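How to Test Whether a Machine Can Do a Chore

Posted March 8, 2022

Every February the same videos come around. A machine folds a shirt, or puts a cup in a rack, or hands somebody an apple, and the comments fill up with people planning what they will do with their free evenings. I have watched a lot of these. I still do my own dishes.

I don't think the people making them are lying. I think the videos answer a small question and viewers hear a big one. So this is a method for asking the big question yourself, with a chore from your own kitchen or shop floor and a pencil. You don't need a robot for most of it. If you are being sold one, do steps 1 through 4 before the sales call.

What you need

A chore you know well. Paper. A timer. An afternoon when you don't mind doing the same thing over and over.

Step 1. Write the chore down as a sentence with an ending

"Tidy the kitchen" is no good. "Move all the fruit from the table into the bowl, nothing bruised, nothing on the floor" is good. If two people could argue over whether the job is finished, rewrite the sentence until they can't.

Most product pages fall over right here. The page for the Hastero, a countertop arm I looked at last month, says it "helps with produce." Helps how? Washes it? Sorts it? I wrote to ask and got a link to the same page.

Step 2. Break it into grabs, moves and decisions

Do the chore slowly and write down each thing your hands do. Then go back and mark each line G for grab, M for move or D for decision. For the fruit job, mine started this way:

G - pick up an orange
M - carry it over to the bowl
D - is there room on top, or does it roll off
M - set it down
D - is the next one soft on one side
G - pick up the small one wedged behind the big one

Machines are decent at M. They have been for a long time. G is where the interesting work is, and D is where the marketing goes quiet. If your list is nearly all M, a machine may suit you. Mine never is.

Step 3. Find the worst object, and test that one

A full-size orange is a generous thing to grab. It is close to round, the peel has some texture, and it will put up with a fair squeeze. I would expect any gripper with rubbery pads to manage it sooner or later. A ripe plum is another matter. So is a mandarin with the stem still on, or a wet grape, or the last piece of anything at the bottom of a deep bowl.

Pick the worst three objects your chore includes in a normal week. Any demonstration that leaves them out has told you about a different chore.

For shop-floor readers: your worst object is probably the bag. Parts in a clear plastic bag, half full, slumped over. Ask to see the bag.

Step 4. Do it badly on purpose

Put things where they end up in real life. Push two pieces of fruit together so there is no gap for a finger. Turn off the overhead light. Rumple the tablecloth. Leave a cable or a towel nearby, as any house would.

You are not being unfair. The Fonduler people sent me a setup guide that asked for a plain mat, even lighting and four inches between items. By the time I had arranged a table to suit that guide I could have put the fruit away twice.

Step 5. Decide what counts as a failure before you start

Write it at the top of the page. My list:

Dropped it.
Squashed it.
Took more than two tries.
Needed a person to step in, including "just a nudge."

The last one matters most. A nudge is a person standing in the room doing the chore with extra steps. Count every nudge as a miss.

Step 6. Count, and count enough

Ten tries will tell you very little. Do 200 if you can stand it. You can split them over a few evenings, as long as you put the mess back each time.

Then do the arithmetic on the whole chore and not on the single grab. Say a machine gets each pick right 94 percent of the time. Sounds fine. Now say your chore takes 11 picks, and a miss on one doesn't affect the next. Multiply 0.94 by itself until you have used it 11 times and you land close to 0.51. That is a coin flip on whether the bowl gets filled without a hitch.

Over 1000 single picks, that same rate leaves 60 misses. On a packing line, somebody has to be standing there for those 60, and you are paying that person for the whole shift.

Step 7. Time the whole thing

Start the clock when you walk over to set up and stop it when everything is put away, machine included. Check whether any video you are comparing against has been sped up. Look in the corner for a small "4x." If there is no label, look for a clock, a pet or a person in the background.

Reading your results

If it beat you on the worst objects, in the bad light, with no nudges, I would like to hear about it. Omoregie, a small packing shop that tried these steps with a leased arm, got good numbers on boxes and poor ones on anything soft, and kept the arm for boxes. That seems sensible to me.

If it only did well on the easy objects, you have learned that the easy part is mostly solved. Hands are still ahead on fruit in my house. I may try the Vireck next, if they ever answer my email about stems.

One last note on pictures. A still of a good grip shows you one line marked G. Keep your step 2 list beside you when you look at one, and see how many lines are left.
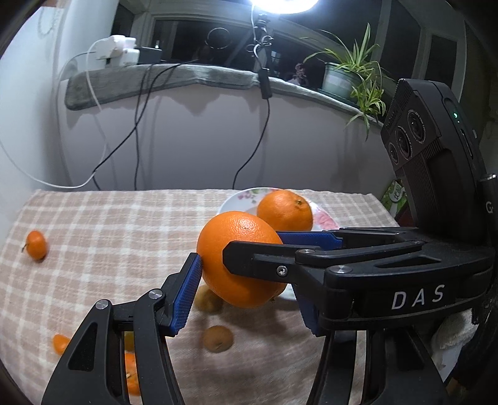 One orange held between two blue pads, with plenty of fruit still to go.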